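Quick thread on the water bill change in Plurkumstead, as I've had the same question from seven neighbors.

The city used to bill every two months. Starting in December it goes monthly. The rate per gallon stays the same. The base fee gets split in half.

My last bill said 2638 gallons for the two months. That's two people, one dishwasher and a small yard we quit watering in the fall.

If you're over 1000 gallons in a month you move to the second tier. Under the old system the cutoff was 2000 for the whole period, so one heavy month and one light one evened out. Now they won't.

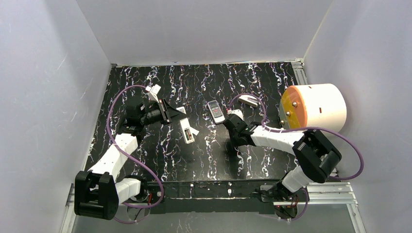

Denise Inskip replied that her street, Marnach, got a letter saying autopay would carry over, but the Usau side got one saying you have to sign up again.

I have both letters now. The Usau one is right for anybody who set up autopay through the old site. If you did it at the counter you're fine.

The counter on Paiva closes at noon on Wednesday. Other days it's open until 4.

Bring the old bill. They need the account number from the top right, and it isn't the same as the meter number.

Late fee is still $23. I asked if they'd waive it for the first month and they said to call.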